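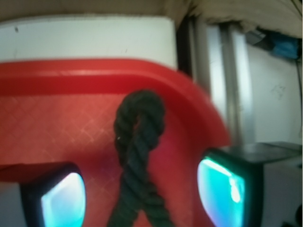
*Dark green rope, doubled back into a loop on a red tray.*

# The Bell in the Kitchen

The house I grew up in had a bell rope in the upstairs hall that wasn't connected to anything. It hung beside the linen closet, went up through a brass ring, and stopped somewhere above the ceiling, and all of us children pulled it every time we passed, on the theory that one day it might feel differently. My grandmother said it used to ring in the kitchen. My mother said it had never rung in her lifetime and would we please leave it alone before the plaster came down.

I thought about that rope a good deal last November, when I spent the better part of a week in Nalura, a river town with a long main street and more old doorbells than any place I have ever walked through. I had gone up there to write about porches. I did look at the porches, and some of them are lovely, but you can't get onto a stranger's porch without ringing the bell, and by the second afternoon I had stopped taking notes on railings altogether.

They are all different, is the thing. On Fodor Street alone I rang a mechanical twist bell (you turn a little key in the middle of the door, like winding a toy), a pull that came out of the wall on a stiff wire and went back in with a groan, and a set of tubular chimes that played eight notes and then seemed to think about playing more. One house had all three, added by three generations of owners who couldn't bring themselves to remove what the last bunch had put in. The woman who answered told me she could tell who was outside by which one they chose. Family used the twist. Salesmen used the button.

## Wires in the walls

The grandest set in town belongs to Multov House, a square brick place on the hill that was finished in 1915 and is now open to visitors from late morning until four, except on Tuesday, when the piano students have it. Somebody building a big house in those years had a decision to make. The older way was to run wires and cranks through the walls, so that a tug on a rope or lever in the parlor would jerk a real bell on a curved spring down in the back hall. It worked beautifully as long as nothing stretched, rusted, swelled, or got painted over. The newer way was a push button, a jar battery in the cellar, and a box on the kitchen wall with a little window for every room.

Multov House did both, which I suppose is what you do if you have money and don't quite trust electricity. The bedrooms and the dining room have buttons. The parlor and the old nursery have pulls. Downstairs, the call box hangs right beside a row of spring bells, and there are 19 places in the house from which a person could ask for more toast.

I was allowed to try them. The spring bells go on trembling long after the sound has stopped, so whoever was in the kitchen with their hands in the dishwater could turn around, take their time, and still see which one had moved. The call box does the same job with a small painted flag that drops behind glass. Whoever invented these things had surely been in a kitchen and had some feeling for the people who worked there.

What I liked less, standing in that kitchen, was the way it all ran in one direction. There are 19 ways to call down and no way whatever to call back up. If the toast was going to be late, somebody had to climb two flights of stairs to say so.
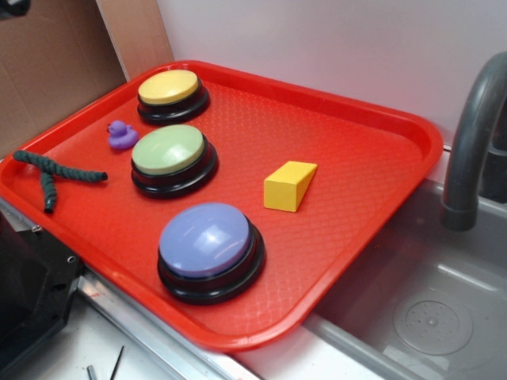
## A shop full of ringing

Anyone in Nalura who owns a bell that has gone quiet takes it, sooner or later, to Jutby, a repair shop in a former shoe store behind the post office. The shoe racks are still there and they're full of bells. There are bicycle bells and school bells, hotel desk bells, ship's bells, a fire gong the size of a pie, and drawer after drawer of clappers that have lost their owners. The door, I'm sorry to report, has no bell at all. You just walk in.

I stayed for most of a morning and drank a lot of coffee. A surprising part of the work is cleaning. Doorbells sit outside in all weather being poked by people who have been eating sandwiches, and after sixty or seventy years of that the contacts behind the button get a coat of green crud and refuse to meet. A strip of fine emery paper and a new spring will bring most of them back. The shop keeps a ledger by the register, and the last line filled in was repair number 810, a porch bell from Fodor Street that had been painted shut in a shade of cream I had been admiring the day before.

The bigger jobs are in the walls. One farmhouse out past the bridge needed around 1000 feet of new bell wire, fished through floors that had been built by somebody who never intended anyone to go in again. The owners could have bought a wireless chime at the hardware store for the price of lunch. They wanted the old sound, though, a flat, cross little *brrring* that had called them in from the barn as kids, and when it finally went off they made everybody take a turn.

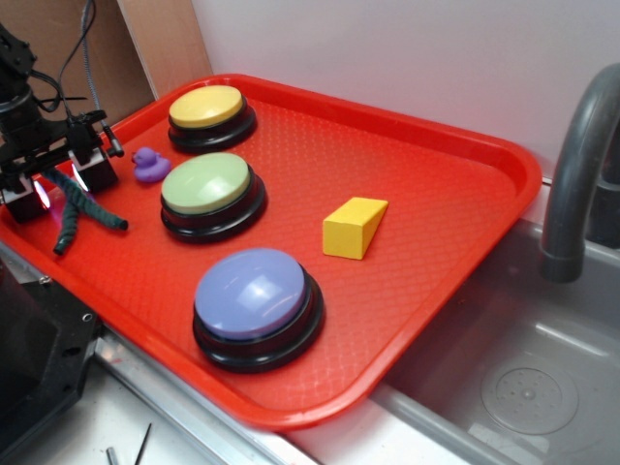 Pressing a button to make a noise is one of those pleasures that wears off less than you'd expect. I had supposed it was mostly nostalgia, and then I watched a toddler in the Jutby shop lean on a hotel desk bell for what felt like a full hour, with an expression of complete professional seriousness. The early porch buttons were tiny, a pearl dot you had to find with a fingertip, and on a dark evening you could scratch around the door frame for quite a while. Newer ones have grown up to meet the hand. Think of the fat domed kind, the yellow and the pale green and the purplish one lined up on that red tray, with their colored tops on round black bases; you could find one of those in mittens. I would happily put a yellow one on my own front door, although I've been told what the neighbors would say.

I rang one last bell on my way out of town, a pull at a blue house on the corner, purely out of greed. I could hear the wire travel the whole length of the hallway, then a pause, then one clear note from somewhere near the back. A dog started up. By the time the door opened I had thought of a question about the porch, and we talked about the porch for twenty minutes.

My brother has our grandmother's house now. When I got home I called to ask whether he had ever looked above the ceiling to see where the rope went. He hadn't, but he put the phone down on the linen shelf, and I heard him go and pull it.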